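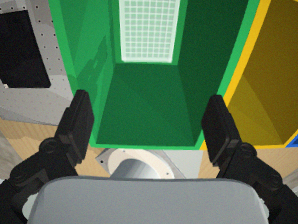 Weather threads

Home | Latest | Threads | Forecasts | About

Posted by Tudur Howells, Thursday
Filed under: Weather, Local

1/ Morning, Allham. The forecast I put up last night said dry until teatime. I'd like to withdraw the word "dry" and, while I'm at it, "teatime".

2/ A band of showers has come up the valley sooner than the models wanted. Heavy bursts until mid-morning, then a gap. I wouldn't hang sheets out in the gap. I have hung sheets out in the gap before.

3/ Wind is from the south-west, gusting to 48 mph on the tops. Less down in town, apart from the corner by Jarman Street, which has its own arrangements. Hold on to your hat there, or just leave it at home.

4/ Cloud base is sitting near 300 metres, so if you were planning to walk up for the view, the view is of the inside of a cloud. Very good example of one, mind.

5/ Temperatures: 9 degrees at lunch, feeling like three once the wind has had a word. June, everybody.

6/ Someone asks whether the school fete on the Pavero field will go ahead. I do rain, I don't do fetes. But the ground was soggy on Tuesday and it hasn't had much chance to improve – wellies, and maybe not the bouncy castle.

7/ Brighter from the west after 4 pm. I'm fairly sure of this one. My neighbour has already brought his garden chairs in, so you can see how my forecasts go down on this road.

8/ Tonight: clear spells, wind dropping, mist in the low fields by dawn. Take it slowly on the Hostetau road if you're on earlies – it gets thick by the bridge and stays that way until the sun's properly up.

9/ Next update after tea, once I've emptied the rain gauge. It's full of leaves again.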